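Print this article | E-mail this article

4.2 Grasp faults during board setup

The most frequent fault in the February trials was a silent loss of grip in the left arm. The controller closed the jaws on a piece, read a plausible servo current, and moved to the board while the piece remained in the tray. The placement routine then ran to completion and the square was logged as filled. Of 485 setup attempts, 38 ended in this way. The right arm, which ran the same firmware, produced no such entries, although it was assigned fewer lifts from the tray.

Figure 3 shows the two-arm cell during setup, with two white pawns on the board and the remaining pieces sorted by color in the tray. Pieces were left as they fell within each compartment, some upright and some on their sides. Visitación Sarmiento reviewed the servo logs and found that the fault was concentrated in lifts of pieces lying flat, where one finger could press against a neighboring piece - or against the tray divider - and return a current close to that of a true grasp. 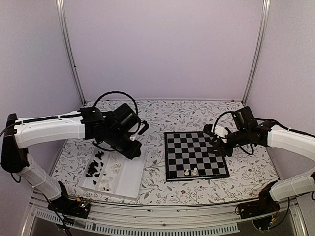
Figure 3. Dual-arm cell during board setup. Left gripper above the storage tray; right gripper over the upper right corner of the board.

4.3 Corrective measures

Two changes were made to the Ceveno control software. First, the single current threshold was replaced by a check of both current and final jaw opening, so that a grasp is accepted only when the two readings agree. Second, the arm now pauses for 55 ms after lifting and repeats the check before it travels to the board. If the second check fails, the arm returns to the tray and the square is left open in the log.

The safety review conducted by Kirsten Caron raised a separate concern. A false entry in the log could send both arms toward the same square, and the original software had no rule for which arm should yield. The right arm now holds its position until the left arm has cleared the board.

0 comments | 0 shares

Contact Groltlow | Back to top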